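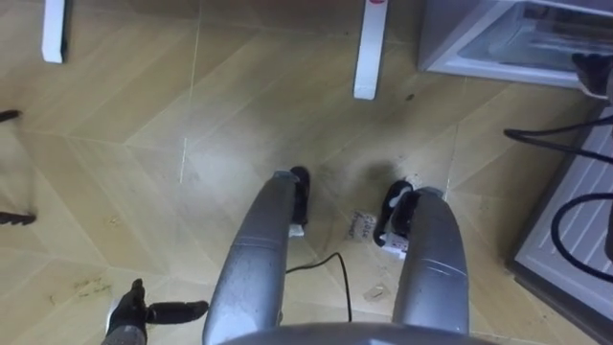 4. Setting Up the Anura Desk in the Room

Before you start, read this section to the end. The desk should already be unpacked and the cartons taken out of the room. If the legs are not yet attached to the top, go back to Section 3.

Tools: 13 mm wrench, long spirit level, pencil, tape measure, soft broom, two clean cloths. The hex key from the hardware bag is not used in this section. Put it back in the bag and keep the bag.

4.1 Preparing the Floor

1. Pick up everything that is lying on the floor. Look for scraps of paper, tape ends and notes that have dropped off the desk or the wall. Read a note before you throw it away.

2. Sweep toward the door with the soft broom. Go over the area where the legs will stand a second time. Grit under a foot will mark the floor when the desk is moved, and the mark is usually permanent.

3. Wipe off smudges with a damp cloth, then dry the area with the second cloth. Do not use a wax or polish anywhere the feet will stand.

4. Check for cables. Any cable that crosses the floor must be moved to the wall side or led around the end of the desk. Do not set a leg on a cable, even for a moment.

Caution: Thin black cables are hard to see in the shadow under the desk. Check again by hand after the desk has been moved.

Note: The same feet are supplied for tile and for wood. On tile, try to keep the whole foot on one tile. If it has to cross a grout line, check the level again at the end of the first week. On wood, it does not matter which way the boards run.

4.2 Positioning the Desk

The desk needs two people. It can be pushed by one person, but pushing bends the leg brackets and is not covered by the warranty.

1. Decide which side people will work from. The scooped part of the front edge belongs on that side. It lets a person get closer to the right end of the desk and reach the far corner without leaning on the top.

2. Measure the free space in front of the scoop. Allow at least 1,037 mm between the front edge and the nearest wall or cabinet. Doors must open fully.

3. Mark the position of each foot lightly in pencil.

4. Lift together, one person at each end, with hands under the top and close to the legs. Do not lift by the scooped part.

5. Lower the left end first, then the right. Slide a hand around each foot to make sure it is clear of cables and paper.

Note: Low cabinets and open shelving may be placed under the right end, against the back wall. Leave the long flat foot of the T-shaped leg uncovered so that the adjuster can be reached. Bins and drawers should be able to come out toward the front.

If another table or shelf will stand at the corner of the desk, leave a gap wide enough for a cloth. The corners of the top are rounded and should not be used to line up other furniture. Line it up on the straight back edge.

4.3 Leveling

1. Lay the spirit level along the back edge of the top.

2. Turn the adjuster on the lower leg with the wrench. Clockwise raises the desk.

3. Lay the level across the top, from front to back, at both ends.

4. Press down on each corner. There should be no rocking. If one corner moves, turn its adjuster until it just touches the floor, then give it a further quarter turn.

5. Tighten the lock nuts by hand, then with the wrench. Check the level one more time, as tightening can shift the adjuster.

Caution: Do not raise an adjuster by more than 5 mm. If the floor is lower than that under one leg, use the flat spacers sold separately. Folded paper or card is not a substitute and will work loose.
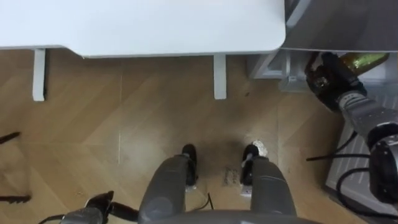 Itley, January 12, 2024

Changes to this section. The following text replaces the loose sheet headed "Placing and Shifting" that was packed with earlier desks. If you have the sheet, discard it. Its drawing of the right leg shows the foot turned the wrong way around.

4.4 Moving a Desk That Is Already in Use

1. Clear the top. Take off bottles and open containers first, then anything with a cable.

2. Unplug and coil all cables that pass over or under the desk. Hang the coils up or put them on a shelf. Do not leave them on the floor where you will be walking.

3. Pull out the cabinet from under the right end if there is one. It is possible to lift the desk over it, but the underside of the top is easily scratched.

4. Sweep the path between the old position and the new one.

5. Lift and carry as described in 4.2. Rest whenever you need to. Set the desk down flat on its legs, never on a corner.

6. Level the desk again from the beginning. Settings from the old position will not be right for the new one, even if it is only a short distance away.

Scuffs and dark patches often show on the floor around a desk that has been in place for some time. Try a damp cloth first, then a small amount of mild dish soap. Dezső Gulyás of our fitting team recommends a plain white eraser for short black scuffs on wood. Test it somewhere out of sight.

Note: The small red part at the leg is not a control. It does not turn and should not be pried off.

4.5 Using the Top

The white top has a matte finish. It will take ordinary work, but it shows liquid rings and dark rubber marks more than a glossy top does.

Agree on a place for bottles and keep them there. The right end, by the scoop, is a good choice for things that are picked up and put back often. Stand bottles upright with the caps closed, a little way in from the edge. A tall, slim bottle tips more easily than a short one, so put it where a sleeve will not catch it.

Leave enough room between bottles to take hold of one without touching the next. If two bottles have to stand close together, choose ones with caps of different colors. A green cap next to a pale one can be told apart at a glance from across the room, which matters if the labels are turned to the wall.

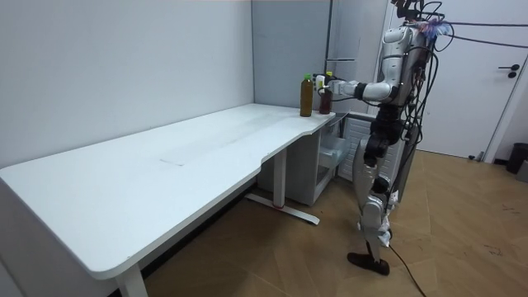
Oils, sauces and anything else that stains should be wiped up as soon as they are noticed. A dried drop of dark sauce can be softened with a warm, damp cloth laid over it for up to 13 minutes. Do not scrape it with a blade.

To clean the whole top:

1. Remove everything from it, including mats.

2. Wipe with a damp cloth along the length of the desk, starting at the back edge and working forward.

3. Follow the curve of the scoop with a folded corner of the cloth. Dirt collects just under the lip there.

4. Dry with the second cloth.

5. Wipe the base of each bottle before putting it back.

Light scuffs across the middle of the top are normal wear. They can be made less visible with the Clekska cleaning paste, used sparingly and rubbed in straight strokes. Round strokes leave a shiny patch. Do not use the paste on the legs, where it dulls the coating.

Caution: Do not stand or sit on the desk. Do not lean with full weight on the narrow part behind the scoop. The top is supported by the legs at the ends and is weakest where it is cut away.

4.6 Regular Checks

After the first week: check the level and tighten the lock nuts.

Every month: look under the desk for cables that have crept back under the feet, and sweep there. Move the cabinet out and sweep behind it too.

Every August, or at whatever time the room is least used: go over all bolts with the 13 mm wrench, including the ones under the top. Replace any foot pad that has worn thinner than 2 mm. New pads go on with the ribbed side down.

If a leg still rocks after leveling, or if a bolt turns without getting tighter, stop using that end of the desk and write to Bognár, attention Saqib Rajput. Give the number on the sticker under the top at the left end. Do not drill a new hole.

Continue with Section 5, Attaching the Cable Tray. If you do not have the tray, go to Section 6.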